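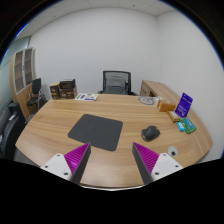 I've had the Pivwood curved desk for long enough now to have spilled on it, leaned on it, eaten too many lunches over it and rearranged it more times than I'd like to admit. I love this desk. I went into the store on a Saturday planning to buy something half the size, saw the curved front, sat down at it, and that was the end of my budget.

The price first, so you can stop reading if it's out of range. I paid 1472 with delivery. The Dreller executive model I'd been looking at online was 2685, and once I'd tried both I couldn't find anything in the Dreller that I would have paid the difference for. It has a nicer drawer. We'll get to the drawer.

The curve

I thought the curved front would be a gimmick. I sit at this thing most of the day, and a straight edge always leaves me with one forearm hanging off into nothing while the other one is planted. With the Pivwood I can scoot in and both elbows have somewhere to go. It also means you can have papers out to the side and still reach them without doing that lunge across the keyboard (my old desk was basically a lunging machine).

The one thing to plan for is that a curve eats wall space. Measure the depth at the middle, where it's deepest, and then measure again with your chair pulled out. I didn't do the second part and had to move a bookcase.

The top

Light wood, lots of grain, and the grain runs the long way across the desk in streaks of tan and honey and paler brown. I was worried it would be too busy to work on all day. It isn't at all, and it hides dust beautifully! Crumbs too. You do notice the grain under a sheet of paper if you write with a ballpoint and press hard, so I keep a pad of something underneath when I'm signing things.

My colleague Emiliano Rosales came by to look at it before ordering one for himself and spent most of the visit running his hand along the front edge. He went for the darker finish in the end. I think he chose wrong, but he's happy.
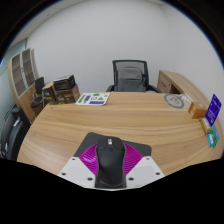

The view toward the chair side, with the side return and its drawer over on the right.

The side return is the part I would miss most if I had to go back to a regular desk. It's where the mail lands, and the charger, and whatever I've promised to deal with before lunch. The main top stays mostly clear as a result, apart from the little row of stuff that builds up along the curve, and that's my fault and not Pivwood's.

Now, the drawer. It has a small dark handle that looks great and is a bit stingy if you have big hands. It opens smoothly enough, but I wish it were deeper. A stapler, pens, a notebook, fine. A stack of folders, no. If you need real storage, get a separate cabinet. I put a Nerkska rolling one in the corner of the room and it does the job.

Chair fit is good. Mine is a mesh-back with armrests, and it was one of the things I fretted over before ordering, so here's the advice I wish I'd had: check the height of your armrests against the desk before you buy. If they don't clear the top you'll never get properly close, and then the curve is wasted on you.

Mouse, pad and everything else

The bare wood is perfectly usable with a mouse, and for the first few weeks that's how I worked. I've gone back to a pad though, a plain dark gray Tijani with rounded corners that I picked up for the new desk. It's matte, it has no logo shouting at me, and it looks terrific against the light top. There's plenty of room to turn it to whatever angle your wrist likes, too.
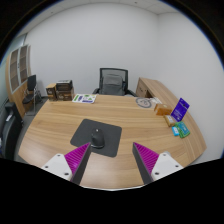
Mouse on the pad, boxes parked at the far left edge.

There's a round cable grommet set into the top in light gray. I know it's a small thing to get excited about, but my last desk had cords draped over the back like laundry and I will never live that way again. I do wish they offered it in a color closer to the wood.

Assembly and delivery

The box label said 175 pounds and I believe it. Get a second person. The instructions are decent, the hardware bags are labeled, and the only step that made me swear was lining up the return with the main top. Leave every bolt a little loose until both pieces are together, then tighten. Mine was level on the first try on a hard floor; on carpet I'd expect some fiddling.

Would I buy it again? Yes, same size, same finish. Four and a half stars, with the missing half for the drawer. If Pivwood ever sells a deeper one as an add-on, I'll be first in line.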